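Trellau Opens Equipment Planning Program for Cable Handling Automation

Multi-site purchasing plan ties robot budgets to recorded hand work

DAKDEN, July 20, 2020 - Trellau, a regional operator of electronics return and refurbishment centers, today announced the opening of a planning and purchasing program for automated cable handling equipment. The program covers the company's 4 refurbishment centers and sets out how money will be requested, approved and spent on robotic sorting stations, starting with the center in Dakden.

Under the program, no center may place an order for a robotic station until it has completed a documented study of the same task as it is done by hand. The study must be funded from the center's existing operating budget and must be finished before a capital request is submitted. Trellau has set aside separate funds for the first purchase, which will be limited to 2 stations.

Loose cables remain one of the most labor-intensive categories of returned goods handled by the company. Charging cables, data cables and power cords arrive mixed together, often with adapters and other small items among them. Before they can be tested, graded or sent for material recovery, they must be separated one at a time. Earlier quotes obtained by the company for automated equipment were based on sample lots that had been laid out in advance, and the company concluded that those quotes could not be compared with one another in any useful way.

The new program addresses this by requiring that all suppliers bid against the same body of recorded work. The recordings are made at a plain table with mixed cables, using a head-level camera and marked bands on both wrists so that the position of each hand can be followed through the task. Suppliers will receive the recordings together with a written description of the task, the sorting categories and the floor space available at each center.
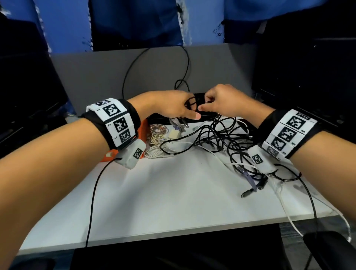
Nigatu, the engineering services firm retained by Trellau to manage the study, will prepare the recordings for release and will answer technical questions from bidders. Nigatu does not sell robotic equipment and will not take part in the bidding. Its fee is fixed and does not depend on whether Trellau proceeds to a purchase.

The recorded sessions have so far produced 1,948 separate cable removals, each logged from first contact to placement in a bin. Work on the log began in June and will continue while bids are being prepared. Suppliers may use the full log for planning purposes. A portion of it will be held back by Nigatu and used only for the comparison of finished proposals.

Budget structure

Trellau has divided the cost of each proposed station into purchase price, installation, yearly support and retirement. Bidders must state a figure for each. A bid that gives a single combined price will be returned for correction once and will not be considered if it is returned again in the same form.

The purchase price must include the arm, the gripper, all cameras and the computer needed to run the station. Replacement gripper parts are to be listed separately, with the expected service life of each part stated in working hours. The company has asked for this level of detail because wear on gripping surfaces was left out of several of the earlier quotes, and the cost was discovered only when the support agreements were read.

Installation costs must cover delivery, mounting, guarding, electrical work and training for the staff who will work beside the station. Centers will be charged for their own floor preparation. The Dakden center has already budgeted for this work and expects to have the space cleared before the bids are opened.

Support is to be quoted for a term of 60 months. Software updates needed to keep the station in normal working order must be included in that price. Optional features may be offered, but they will not be scored.

Schedule and approvals

Bids will be accepted from any supplier able to install and support equipment at the Dakden location. Suppliers that rely on a partner for local service must name the partner in the bid and attach a signed service commitment. Questions submitted in writing will be answered in writing, and the answers will be sent to all registered bidders.

After bids are opened, each qualified supplier will be invited to demonstrate its equipment on mixed lots drawn from ordinary incoming stock. The lots will not be sorted, straightened or laid out beforehand - a condition that applies to every bidder. Results will be compared with the hand work in the log, and the comparison will be included in the capital request sent to the company's finance office.

The finance office may approve the full request, approve one station only, or return the request to the center. If the request is returned, the recordings and the log will remain the property of Trellau and may be used in a later round. The remaining centers will not submit requests of their own until the Dakden station has completed its first full quarter of operation.

Staffing levels at the centers are not changed by the program. Sorting by hand will continue at all locations during the bidding, demonstration and installation periods, and staffing for later periods will be reviewed in the ordinary yearly budget.

Software

The recordings and the log are stored in Wavlow, a records platform already used by the company for equipment maintenance. Registered bidders will be given read-only accounts. Access ends when the bidding period closes, except for suppliers invited to demonstrate, whose accounts will remain open until a decision is announced.

Registration forms, the task description and the bid template are available on request from the Trellau purchasing office in Dakden. Suppliers that provided quotes in earlier rounds must register again in order to be considered.

About Trellau

Trellau receives, tests, repairs and recovers consumer electronics and accessories on behalf of retailers and service providers. The company's main office and its largest refurbishment center are located in Dakden.

Media and supplier contact:
Trellau Purchasing Office, Dakden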